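Informe de avance al órgano financiador
Programa de juego responsable en salas de bingo y casino – Fundación Trernthorpe
Enero de 2024

1. Objeto del informe

El presente documento da cuenta de las actuaciones realizadas desde octubre con cargo a la ayuda concedida para la línea de autoexclusión y formación del personal de sala. La justificación económica se remite por separado, conforme a las bases de la convocatoria.

2. Actuaciones realizadas

Se ha completado la primera fase de formación en las 4 salas adheridas de la zona de Troltow. El temario comprende la detección de conductas de riesgo en mesa y en máquinas, el trato con el cliente que solicita su exclusión y el procedimiento de cierre de cuenta. Han recibido el certificado los empleados con asistencia completa; quienes faltaron a alguna sesión la recuperarán en la segunda fase. 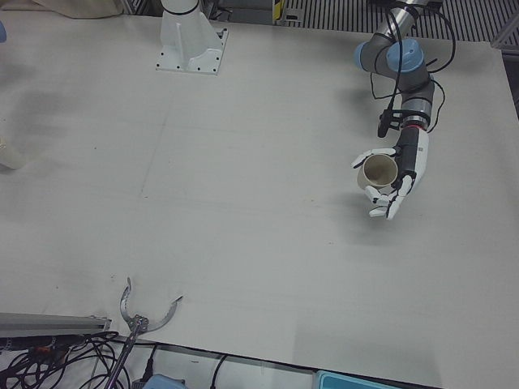

Mano robótica con un vaso de papel beis junto a una mesa blanca.

Se han distribuido 4000 folletos informativos en accesos, cajas y aseos. La versión inicial remitía a un teléfono de atención con horario reducido, por lo que se ordenó una reimpresión parcial – el coste se ha imputado a la partida de imprevistos.

3. Registro de autoexclusión

El módulo de consulta, desarrollado sobre la plataforma Heltix, se encuentra en pruebas en 2 de las salas. Permite cotejar el documento de identidad en el control de admisión y admite hasta 300 consultas por hora.
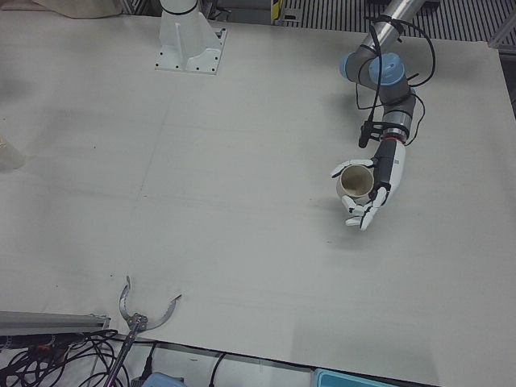 Queda pendiente resolver las coincidencias erróneas por apellidos compuestos, que obligan al personal de admisión a una segunda comprobación manual. La consultora Kulkarni ha presentado una propuesta de corrección, actualmente en revisión por la dirección técnica.

4. Desviaciones respecto al plan

La encuesta a clientes habituales se aplaza al próximo trimestre. El cuestionario requería el visto bueno del área jurídica en materia de protección de datos, y este se recibió con el calendario de campo ya vencido.

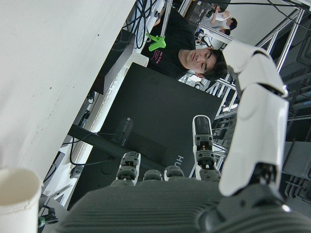
El aplazamiento no altera el importe total solicitado, si bien exige trasladar al segundo ejercicio la partida de trabajo de campo. Se solicita autorización expresa para dicho traslado.

5. Próximos pasos

Inicio de la segunda fase de formación, extensión del módulo de consulta a las salas restantes y entrega de la memoria intermedia con los indicadores de uso del registro.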